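17 Feb 2026
By the Kodmont household reviews desk

I bought the Keltarcombe door draft seal in the beginning of winter, when the hall in our apartment became too cold to walk in with socks. The kit cost me 150 with delivery. For this money you get two long brush strips, one rubber strip for the bottom of the door, a bag of screws and a paper with instructions in very small letters.

The seal is made for interior doors which do not close tight. I have three doors of this type, and before Keltarcombe I used a cheaper foam tape from Cultport. The foam was good for one season and then it became flat and came off in pieces.

Installation took me one long afternoon. The brush strips are easy to cut with normal kitchen scissors, but the rubber strip needs a saw with fine teeth - the instructions do not mention this. Measure the door at both ends before you cut, as my old doors are not the same height on the left and on the right.

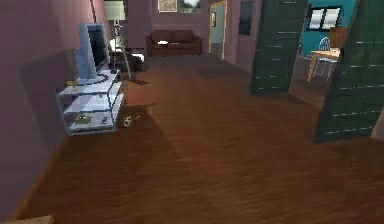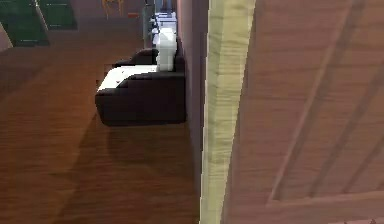
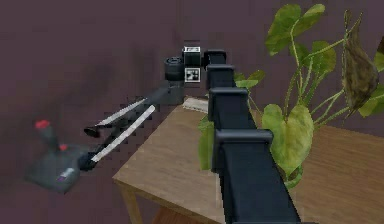 The screws are the weak point of the kit. They are soft, and I damaged the heads of two of them although I was turning slowly. At the end I went to the hardware store on Figueroa and bought better ones, so please add this to the price.

After the first week the brushes dropped some short hairs on the floor, and then this stopped. The door closes with a softer sound now, and I do not feel the cold air at my feet when I sit and read in the evening. The maker promises 1,000 openings before any wear, but this is not a big number for a family door. Mine has surely passed it, and the rubber is still in good condition, only a little gray on the hinge side.

I would buy the kit again for the bedroom, but with my own screws from the start. For a door to the street I would choose something thicker.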